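Put the cleaning fee in the nightly price

I have rented out a two-bedroom flat in Brotcombe to holidaymakers since my aunt moved out of it, and I think the separate cleaning fee should go. I charged one myself for the first few seasons, so I'm not writing this from a great height.

The trouble starts on the search page. A guest sorts by price, picks a place that looks cheap, fills in the dates and finds the total has jumped. Last June I tried to book a weekend in Skemel for my sister. The nightly rate looked fair. By the last screen there was a cleaning fee, a linen fee and something called an arrival fee, and for two nights the extras came close to the cost of the room.

Owners defend this by saying that cleaning costs the same whether people stay one night or ten. That is true. My cleaner, Aarti Saxena, takes as long after a couple as she does after a family, and I pay her properly for it. But a café doesn't add a line to the bill for washing the cups. 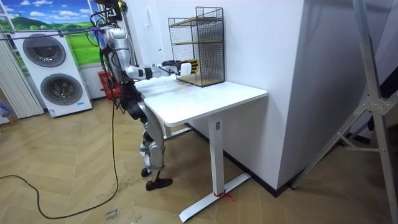 There is a fair answer for short stays, and plenty of small hotels already use it. Set a minimum of two nights, or charge more for the first night and say so on the listing. Either way the guest sees the real figure before getting attached to the balcony.

Deepak Negi, who lets three cottages further up the coast, told me I would lose bookings if I rolled the fee in. For a while I did. My flat slid down the results because my neighbours' prices looked lower than mine – they weren't, once you reached the payment page. The bookings came back over the following year, and I now get far fewer messages asking what the total covers.

I also stopped leaving the list of chores. People who had paid for cleaning were being asked to strip the beds and take the bins out, and some of them were annoyed about it. They had every right to be.

The booking sites could fix most of this by showing one total from the first search. Until they do, owners can do it themselves.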